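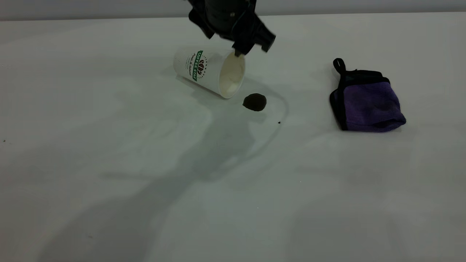

May, 07:40. Cell on since seven. Controller log shows 2,161 cycles on the present finger pads, 799 of them since the last change of grease. No faults overnight. Homed all axes twice and got the same figures both times.

Jaw play first. Left side fine, right side loose at the bracket. Two screws had backed out a quarter turn. Cleaned the threads, put on a drop of thread lock and did them up again in the usual order. Play gone by feel. The Jutska sheet still gives the old torque for that bracket and wants correcting.

09:15. Tool point check. Fingertip sat low against the block, so I taught the offset again from four poses and saved it as a new file. Old one kept under Tejada in case it has to go back.

Cup and cloth job after that. Paper cup on its side, mouth towards the lower right, purple cloth folded well clear of it on the right. Approach is from above with the tip coming down at the upper rim. The rim gives very little warning before it bends, so the force limit matters more than the speed. Dropped the speed to 30 per cent for the last part of the approach and left the rest alone. The dark blob by the mouth of the cup is inside the keep-out box, which I made slightly wider on that side.

11:50. Cable behind the wrist is rubbing at full turn. Sleeve worn, wires sound. Moved the clip back one hole and ran the full turn by hand. Clears it now. New sleeve is on the Zivell order.

Afternoon: 33 slow cycles on the new offset, watching the joint currents. Joint four reads a little high on the way down and settles on the way up. Same as last month. Will look at the brake when the spare comes.

Backup made, grease gun needs filling.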